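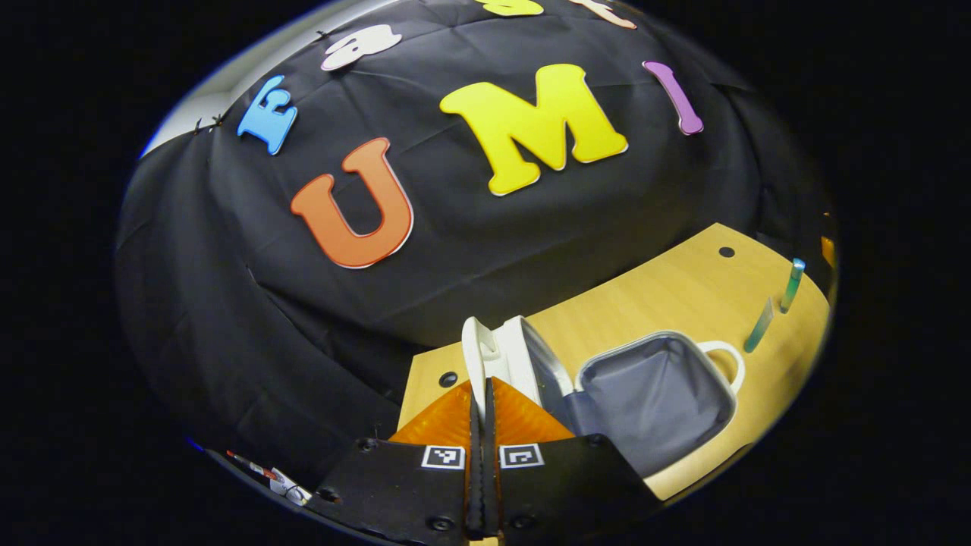

Pristano は、馬の繁殖記録をテキストファイルで管理するための小さなデータセットと、その書式の説明です。種付け日、分娩予定日、子馬の毛色、売却の有無を一行に一頭ずつ書きます。もともとは厩舎の壁のカレンダーに鉛筆で書いていたもので、鉛筆は消え、カレンダーは一度食べられました。見出しの書き方にも長年迷いがありましたが、黒い布に色とりどりの切り抜き文字で「Fast」と貼ってあれば誰でも読めるわけで、牝馬の名前もそのくらい堂々と先頭に書くことにしています。略称は禁止です。「栗毛の大きいほう」も禁止です。

収録内容

牝馬 44頭、種牡馬 13頭分の記録です。品種はクォーターホースが中心で、ペイントが少し、書類のうえでは馬だが性格はヤギ、というのが2頭います。後者は備考欄を参照してください。備考欄は長いです。

ファイル構成

mares.txt 牝馬の基本情報
stallions.txt 種牡馬の基本情報
foals.txt 子馬の記録(生まれた年ごとに区切り)
sales.txt 売却の記録。価格は入っていません。聞かないでください。

列の説明

name 登録名。綴りは登録証のとおり。誤字も登録証のとおり。
barn_name 呼び名。James という牝馬がいますが、入力ミスではありません。
covered 種付け日。複数回ある場合は最後の日。
due 予定日。covered から計算した値で、馬は読んでいません。
foaled 実際の分娩日。空欄は未分娩、または不受胎。
color 生まれたときの毛色。芦毛になる子は毎年ここで人をだますので、二歳で color2 に書き直します。
broke 馴致の段階。0 は触れる、1 は引ける、2 は鞍が置ける、3 は人が乗って帰ってこられる。
status 在厩、売却、売却希望、売却希望(家族が反対)のいずれか。

既知の問題

Parnari の子馬の毛色は、血統から考えるとかなり無理があります。登録証を見直し、本人も見直しましたが、両者の主張は変わりませんでした。値はそのまま残してあります。

Brosska 牧場から譲り受けた記録は、日付が月までしかありません。日の欄は空けてあります。勝手に1日で埋めると、全馬が月初に産む奇跡の牧場ができあがります。以前の版がまさにそうでした。6月の修正で直しています。

分娩時刻の列はありません。試しに作ったところ、ほぼ全部が「夜中、寝た直後」になったので削除しました。

品質について

予定日と実際の分娩日の差が30日を超えた行は、種付け日の誤記を疑って原本と照合しています。照合しても直らなかった行には備考に「謎」と書いてあります。検索すればすぐ出ます。

使ってよいこと、困ること

繁殖管理の練習、表計算の教材、予定日の計算式の確認などにはどうぞ自由に使ってください。個々の馬の価値を見積もる用途には向きません。競技成績が入っていないうえ、性格欄は書いた日の機嫌に左右されています(馬のではなく、書いた側の)。獣医の判断の代わりにもなりません。腹が張ってきて落ち着きがない馬を前に、このファイルを開いている場合ではないです。

更新

最終更新は2021年7月26日(月)です。次の更新は、残っている一頭が産んだら行います。予定日はとうに過ぎていて、毎晩見に行っていますが、当の馬は乾草を食べています。

修正の連絡は、馬の登録名と直したい列の名前を添えてお願いします。写真だけ送られても、鹿毛はだいたい同じ顔に見えます。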